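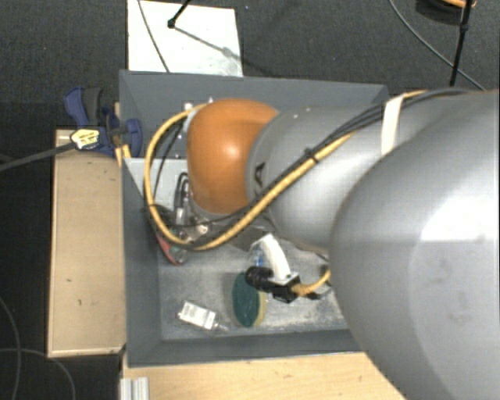

I've had the Akyol folding workbench for seven months now, long enough to have spilled things on it, sworn at it and forgiven it, so I reckon it's time for a proper write-up.

A bit of background first. My shed is tiny (the previous owners used it for pool chemicals, and you can still smell it in summer) and for years I did everything on a pair of trestles with an old door across the top. It was fine for painting. It was hopeless for anything that needed to stay still. When I decided in April that I was going to restore my grandmother's dining chairs, all of them, before Christmas lunch, I knew the door had to go.

I looked at three benches. The Irken was gorgeous but weighs a ton and doesn't fold, so I'd have had to park the mower outside. The Arbridge was the cheap one, and the display model at the hardware shop rocked when I leaned on it, which put me off straight away. The Akyol sat in the middle at $208 on special, and came home with me in the back of the hatch with the seats down and my knees up around my ears.

**Putting it together**

The box says 18 minutes. Ha! It took me most of an arvo, though I'll admit a fair chunk of that was spent looking for a 10 mm spanner I'd left on top of the fridge. The instructions are all drawings and the leg braces look identical in every single one of them. They're not identical. The braces with the slotted hole go at the back, and if you get that wrong you won't find out until the very last step, when the whole thing refuses to fold. Ask me how I know.

There are 14 bolts in the main bag and a couple of spares taped inside the lid, which I thought was a nice touch. I've needed one already.

**Using it**

Once it's up, it's a lovely thing to work at. I'm on the short side and most benches have me working with my shoulders up near my ears, but the Akyol's legs drop to a height where I can get my weight over a plane without standing on a milk crate. The top is beech ply and it's taken glue, stain, a dropped chisel and one very hot cup of tea without much complaint. I gave mine two coats of hardwax oil before I used it and I'd suggest you do the same – the factory finish is barely there.

The clamps that come with it are so-so. They hold well enough on flat timber, but anything curved, like a chair leg, just slowly rolls out while you're looking the other way. I bought a pair of Cultard holdfasts, and they fit the dog holes perfectly with one whack of the mallet. Budget for those if you're doing furniture. I wouldn't want to go back.

My neighbour Martti Nurmi came over to have a go on it (he built boats for a living and has Opinions) and he pushed it sideways, grunted, and told me it wanted a shelf across the bottom with something heavy on it. So I cut a bit of leftover ply, screwed it to the lower rails and loaded it up with two bags of potting mix. The difference is enormous. No more shuffling across the concrete when I'm sawing.

**Grumbles**

The folding catch is stiff and it's in a spot that's asking for a pinched finger. I put a dab of wax on mine, which has helped, but I still do it with gloves on.

The carry handle is useless. I can't see anyone carrying this bench anywhere by that handle, it's far too close to one end and the thing just swings into your shins.

And the tool tray! It's so shallow that pencils roll straight out when you bump the bench. I've stuck a strip of cork along the lip.

**Would I buy it again?**

Yep, I would, at that price. At full price I'd probably think harder about the Irken and work out something else for the mower. If you've got a small shed and you mostly do repairs and the odd bit of joinery, the Akyol will look after you, and it folds flat enough to live behind the door with the rakes.

Two chairs to go, by the way. The last one has a split in the back rail that I've been avoiding, so if anybody's had luck with hide glue on old blackwood, please leave me a comment.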